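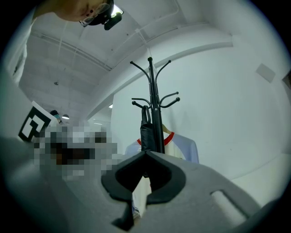

Slide 1. Black metal coat rack, six curved hooks, two up top and four lower down. White T-shirt with a red collar on a hanger.

Small entryways – speaker notes
Pralby community hall, 01/12/2023

Start with the slide up while people find a seat. Don't read out the title.

Opening. Ask who has a proper hall cupboard at home. Wait for hands. Most of the flats in the Zinchenko building have none, so the coat rack does the cupboard's job. Tonight is only about the rack and the bit of floor under it.

Hooks. Point to the two tiers. Upper hooks are for long things – coats, dressing gowns, anything that would drag. Lower hooks are for bags, scarves and kids' jackets. Each arm ends in a little ball, and that matters for knits. A thin bare hook leaves a point in the shoulder of a jumper by the end of winter.

Hangers. Point to the hanger at the shirt collar. Shirts and T-shirts go on a hanger first. A tee hung straight on a hook by the neck will stretch the collar. Light wood is fine, and so is anything else that's the right width for the shoulders.

Small stuff. Gloves, belts and strips of this and that end up draped over whatever hook is free. Suggest one lower hook for those and nothing else. At my place it's the one nearest the door.

Weight. I kept a tally in November of what came off our own rack in one go: 14 items, three of them wet. It leaned. Heavy coats go on opposite sides, never two together. If your floor is uneven, fold a bit of cardboard under the foot.

Measurements, for those who want to write them down. Leave 900 mm clear in front if a pram has to get past. 700 mm will do for people on foot. Say this twice, slowly.

Pause for questions here, five minutes at most. Someone will ask about wall hooks. Renters should check with the building office before drilling.

Last part is the sort-out. Take everything off, wipe down the pole and the hooks, put back only what was worn this week. The rest goes in the wardrobe or in the Vurkel bags by the door. Spare bags are in room 321, which has to be locked by nine.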